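Robotics Elective, Term Project Report
Site Visit to the Vlachou Workshop

6 min read
2 comments | 14 shares

1. Background

Our group visited the Vlachou workshop in August as part of the second unit. The visit was organised by our teacher, Sandra Wainwright, and the host was Junpei Ebihara. We were asked to watch one demonstration, try the equipment ourselves and write up what we learned about collecting data for robot grasping.

2. What we were shown

The workshop uses a hand-held gripper called the Kivent. A person holds it and does an ordinary job with it, and a camera on the tool records each attempt. The recordings are used later to train a robot arm. Mr Ebihara told us the set they are building, named Brillia, had 2474 recordings on the day we came. Their first goal had been 2000.

He started with small household items because they are cheap and everyone knows how to handle them. Miyuki Hayashi then went through the rules for operators. Move at a steady speed, keep the fingertips in view and do not help with your other hand.

3. Our turn

We worked in pairs at a desk. Joanne took the first turn and I wrote the notes. Flat items were harder than we expected. If the fingers come in too high they slide over the top, and if they come in too low they hit the desk. Wide items have to be taken by a corner or an edge.

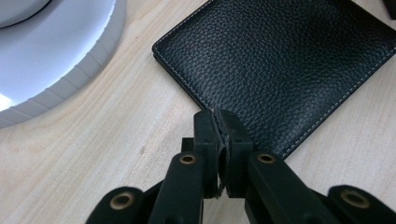 Fingertips closed on the corner of a black wallet.

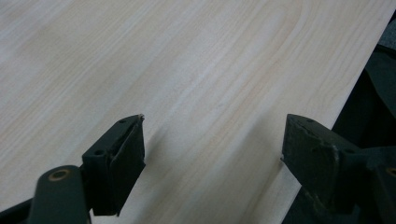 The other pairs had the same trouble with height. Sheila's pair got better when they rested their elbow on the desk, and we copied them. Squeezing harder did not help us much. Lining up the fingers before closing made the biggest difference.

4. Problems

We ran out of time for the sorting task. We also forgot to write down which attempts were failures, so we cannot give a success rate. Next time one person should only keep the tally.

5. Follow-up

Ms Hayashi offered to send two sample recordings for our class to label. Sandra will put them in the shared folder.

Report by Joanne Dawber and Sheila Pickering

Contact the Grarkulska student projects page | Copyright the authors | Back to top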